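How to Pack a Small Box So It Gets There in One Piece

Posted Sunday, October 18, 2020

I have mailed a great many little boxes over the years, mostly teacups and buttons and the odd jar of marmalade, and I still get a small thrill every time one of them arrives the way it left. Small boxes have their own set of troubles. They get dropped more, they slide into the gaps between big boxes, and people tend to wrap them in a hurry and assume that something so little can't come to much harm. So put the kettle on, clear a bit of table, and let's do one properly.

What you'll need

A small cardboard box, as close to a cube as you can find
A larger box if you're sending anything breakable
Tissue or plain newsprint (I save mine from the Skasa orders, which come stuffed with it)
Packing tape, 2 inches wide or thereabouts
One blank label and a pen that won't smear
A bit of low-tack tape for marking the table

Step 1. Mark out your table

This is my favorite trick and I picked it up from a packing class at Ostrowski, the craft supply place near us, back in May. Run a rectangle of tape on the tabletop, keeping the lines parallel to the table's edges. Everything you are packing stays inside the rectangle, and the scissors, the tape gun and your coffee stay out of it. It sounds fussy, I know! But if you do more than one box in an afternoon you will stop losing things under the paper. A tape that's close in color to the table is easier on the eyes, and it peels up clean if you don't leave it on for months.

Step 2. Look the box over

Press each side with your thumbs. A good box pushes back. If a corner feels soft or the flaps have gone floppy from too many trips, put it in the recycling and find another. Old printing on the outside is fine as long as it isn't an address or a barcode. Cover those up completely, or the parcel may go wandering off to wherever it went the first time.

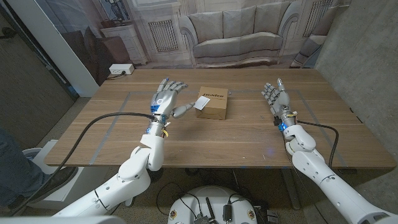
A small brown box with its label on the front face, on a tabletop marked with faint tape lines.

Step 3. Wrap and fill

Wrap each item by itself, even the sturdy ones. Lay it on the corner of a sheet, roll it halfway, tuck in the sides and roll it the rest of the way, just like a burrito. For a teacup I use 4 sheets, and I stuff the inside of the cup first. Put a crumpled layer in the bottom of the box, set the wrapped piece in the middle, and fill in around it until you can't easily push a finger down the side.

Then close the flaps, hold the box with a flat palm on either side, and give it a gentle shake. If anything shifts, open it up and add more paper. Don't stuff it so full that the sides bulge, though. A bulging box doesn't stack well and the tape will be working against you the whole way.

Step 4. Tape it

One strip along the seam, top and bottom, running a couple of inches down each side. If the box is heavy for its size, add a second strip across the first. I buy the Omico tape by the pack, but any decent packing tape will do. Please don't use masking tape, which lets go in cold weather, or string, which catches on machinery.

Step 5. Label it

Choose the flattest face and keep the label all on that one side. Wrapping it around an edge makes it hard to read and easy to tear. Write in big plain letters, let the ink dry, and run clear tape over the handwriting if there's rain about. I like to put a second slip with the same address inside the box, on top of the paper, in case the outer one comes off.

Step 6. Box it again, if it's breakable

For anything you'd be sad to lose, set the small box inside a larger one with padding on all six sides. Corora sells nesting sets that work nicely for this, or you can use whatever you have in the closet.

With the table marked and the paper ready to hand, a box takes me seven minutes, and the double ones maybe twice that. Leave the tape rectangle down until you've finished the whole batch, then peel it slowly from one corner.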